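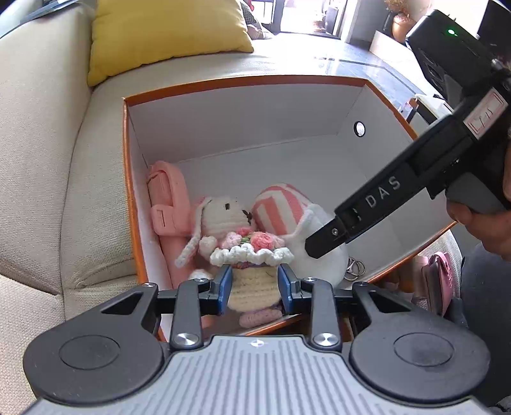

Crochet bunny with roses, in its box.

Rellix 96-day goal journal, review

Quick one as I've got to be out the door by 2. Been using the Rellix since March, finished it last night, said I'd write it up so here goes.

What you get: 128 pages, hardback, one page a day for 96 days and the rest is "reflection" stuff at the back. Ribbon. Elastic strap that went baggy in the first month. Paper's decent, my fountain pen didn't bleed through, biro fine obviously.

Each day has the same layout. One big goal at the top, 3 small steps, then a box called What Got In The Way. I hated that box. Left it blank for most of the first fortnight. Then started writing one word in it. Tired. Phone. Phone. Mum. Phone. Reading those back was more use to me than any of the pep talk pages, and I've moved the phone charger to the hall as a result.

The pep talk pages. Hmm. A quote every week and a little essay by Seren Prosser, who designed it. Some are lovely, the one on starting again after a bad week I've read maybe five times. Others are a bit wake up at five and drink lemon water. Skipped those.

Bad points. No dates printed, which is good if you miss days (I missed loads) but you have to write the date in yourself and the space for it is tiny. Monthly check in comes too late to change anything. And the stickers, why are there stickers. They dont stick.

My goal was finishing the Powell evening course and handing in the final piece. Did hand it in, two days late. Would I have done that without the journal? Probably, but with more crying.

Compared with the Ziltthorpe planner I had before: less pretty, far less guilt. The Ziltthorpe one has a habit grid and an empty grid makes me want to give up on the whole thing. Iestyn Prothero at my course swears by it so depends on your brain I suppose.

Would buy agian, but wait for the paperback if you carry it about, its heavy.

4 out of 5. Lost one for the elastic.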